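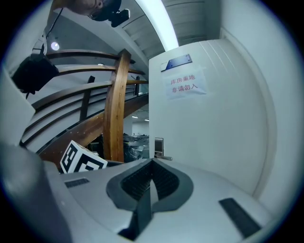 Chamado 1,554 — Localização visual-inercial perde o mapa durante a calibração do cubo
Projeto: Mabula
Componente: front-end de SLAM, módulo de marcadores
Aberto por: Primo Colombo
Responsável: Graziella Marchetti
Prioridade: alta
Estado: resolvido, aguardando merge

Descrição inicial (Primo)

Pessoal, rodando a versão nova do pipeline com a lente olho de peixe, o estimador inicializa bem, acha o cubo e constrói o mapa. Até aí, uma beleza! Só que no quadro 3,445 a pose dá um salto de 62 cm e o mapa se parte em dois. A trajetória do gripper sai inutilizável dali em diante. Acontece sempre no mesmo ponto quando reprocesso a mesma sequência, então pelo menos é determinístico.

O trecho é o do pé da escada curva, com a porta branca do depósito (a do aviso "库房重地 / 非请勿入") tomando o lado direito da vista. Muita superfície lisa na porta, muita linha paralela na parte de baixo da escada.

O que já tentei:
- aumentar o número de features por quadro: o salto continua
- desligar o fechamento de laço: o salto some, mas a deriva cresce
- trocar o arquivo de intrínsecos pelo anterior: mesmo resultado

Comentário 1 (Graziella)

Que caso bom de investigar! Se sem fechamento de laço o salto some, o suspeito número um é um laço falso. Aquelas faixas escalonadas sob a escada se repetem demais, e para o descritor um degrau é igual ao seguinte. Você consegue mandar o log com verbosidade no máximo e a máscara que está usando?

Comentário 2 (Primo)

Log anexado. A máscara é a padrão do repositório, não mexi nela.

Comentário 3 (Graziella)

Achei duas coisas, e a segunda é a mais divertida.

Primeira: era laço falso mesmo. O candidato aceito tinha só 26 inliers, todos em cima das faixas da escada e do corrimão. O limiar estava baixo demais para uma cena tão repetitiva.

Segunda: a máscara padrão foi desenhada para o corpo antigo do gripper. No corpo cinza-claro ela deixa de fora as bordas das duas fendas e o contorno escuro do recesso central. São cantos de ótimo contraste, parados em relação à câmera, e o rastreador adora esses pontos. O filtro recebia um voto constante de "não estou me movendo" enquanto a IMU dizia o contrário. A covariância inflava e aí qualquer laço vagabundo passava pelo teste.

Sugiro, nesta ordem:
1. Redesenhar a máscara cobrindo todo o corpo e os dedos, com folga na borda curva.
2. Subir o mínimo de inliers e exigir que eles se espalhem pela imagem.
3. Excluir da máscara a região do cubo somente no detector de marcadores. O cubo fica colado ao contorno do corpo na imagem e uma máscara única engole parte dele.

Comentário 4 (Primo)

Apliquei só o item 1 para isolar o efeito. O salto caiu bastante, mas ainda aparece um tranco pequeno no mesmo quadro. Com 1 e 2 juntos, sumiu! A trajetória fecha lisinha do começo ao fim.

No item 3 tive um tropeço: o detector passou a achar uma face do cubo e perder a outra. Era o nosso cache — a máscara antiga continuava carregada no nó do Prulent. Depois de reiniciar o nó, as duas faces voltaram, com identificadores certos.

Comentário 5 (Graziella)

Esse cache já me pegou também. Abri um chamado separado para invalidá-lo quando o hash da máscara mudar, assim não misturamos as correções. Rodei sua branch no conjunto de regressão do Isdale e nenhuma sequência piorou. A de corredor ficou até mais estável, o que me deixou bem animada com o critério de espalhamento.

Falta documentar o parâmetro novo (loop_min_spread) no arquivo de exemplo. Pode deixar a máscara antiga na pasta legacy, tem gente usando com o outro corpo.

Comentário 6 (Primo)

Parâmetro documentado, máscara movida, teste unitário incluído com o quadro problemático. Pull request aberto e esperando sua revisão. Valeu demais pela ajuda, aprendi um monte sobre o teste de consistência!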